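Bultmont Tractor Marks 13 Years in Hollis With a Bigger Parts Counter

January 27, 2021

Big news for anyone who keeps an older tractor running in the Hollis area! Bultmont Tractor has opened its new parts and service building on the Jistwood road, right next door to the sales lot it has used for 13 years.

The old parts counter was a tight squeeze, and anyone who stopped in during hay season knows the line could reach the door. The new one has room for two counter stations and a proper will-call shelf, so customers who phone ahead can walk in, sign and get back to the field. Filters, belts, hydraulic fittings and mower blades are all stocked up front now (finally!), and the parts staff say they can pull most common items for compact models without a trip to the back.

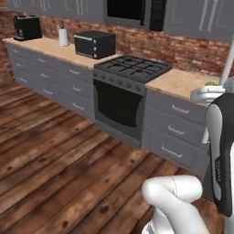 Out in the shop there are two new service bays with doors tall enough for a cab tractor with the loader raised a bit. That means combines and big balers still go to the Dutance branch, but compact and utility machines can stay in Hollis from drop-off to pickup. Winter service inspections are already under way, and the shop is taking bookings through the end of March.

The part we're most excited about is the manual library. Over the years the dealership has held on to operator's and shop manuals for machines that left the price list decades ago, and 456 of them are now sorted by model and shelved where customers can sit down and read them. If you've ever tried to set the valve clearance on a tractor older than you are, you know what a treat that is! Manuals can't be checked out, but the counter will copy a few pages on request.

A customer open house is planned for July, with a plowing demonstration in the field behind the lot and a row of restored tractors from local owners. Anyone who would like to bring a machine can leave their name at the parts counter. Sales hours stay the same, and parts now opens at 7 a.m.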